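Sorting the plastic, finally

July 25, 2020

So I did it. I pulled every last plastic container out of the kitchen cabinet and put them all on the table, and wow, it was a lot of plastic! I'd been putting this off since May, when the door stopped closing all the way and I started holding it shut with my hip.

My rule was simple — if it has a lid that fits, it stays. If it doesn't, it gets one more chance as a drawer organizer and then it's out. I lost four lids somewhere between the old apartment in Tevdale and this one (no clue how, I packed that box myself), so a few favorites had to go.

The milky white squarish ones are the keepers for me. I love the rounded corners because they're so easy to wipe out, and you can kind of see what's inside without opening anything.

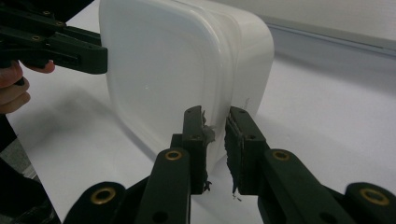
Scuffs don't bother me, by the way. I used to toss anything with a mark on it and then go buy the same thing again, which is silly when it's only going to hold rice. I'm keeping the lids in a separate bin this time, standing up like files. Next up is the spice shelf, and I'm already scared of it!

Recent posts
Two weeks without a dishwasher
My Ratance bread, try number 4
What I keep under the sink

© Kitchen on Illen Street | Contact | Back to top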